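Tedel Hand-Held Gripper Kit -- Planning and Ordering

The Tedel kit is a gripper you carry in your hand and use to record everyday tasks for training a robot arm. Most buyers get it before they have an arm, or while the arm is still on order. The notes on this page cover what to budget for and what to have ready when the kit arrives.

What you are buying

Each kit has one gripper body in gray plastic, one pair of black rubber finger pads, a camera mount, a charging cable and a hard case. Kits are sold singly or in sets of 6. The camera is a separate line on the quote. If you already own one that fits the Cumeck mount, leave it off.

Finger pads are the part you will reorder. Plan on a new pair for every 200 hours of use, sooner if your operators handle a lot of metal edges. Pads ship in packs of 2 pairs and can be changed with a hex key.

Planning your sites

Budget for time at the site before you budget for more kits. Doors, latches, shelves and small items on shelves make good first tasks, and most buildings have them already. Get written permission from the building, and ask early about hours and lighting.

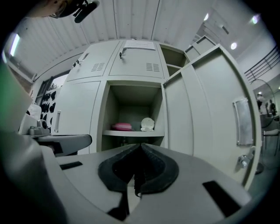 One operator per kit is the usual arrangement. Allow a half day of training for each person, and a second half day if they will also be checking recordings. Chandrasekhar Kulkarni in our applications group runs the training by video or at your site. Travel is quoted separately.

Storage is easy to forget. Recordings pile up fast, and a slow upload line will hold up the whole crew. We suggest a local drive at each site and a transfer at the end of the shift.

Compatibility

The finger geometry matches the Castellanos arm adapter, so pads can move from the hand-held kit to the arm. Adapters for Prurnau arms are in testing and should be ready in January. Other arms need a custom plate -- send us the flange drawing with your request.

Ordering

Part number: TG-117
Warranty: one year on the body, none on pads
Returns: unopened kits only

For a written quote, contact Ruairi Mackay in sales with the number of operators, the number of sites and your arm model, if you have one.

Page updated October 16, 2018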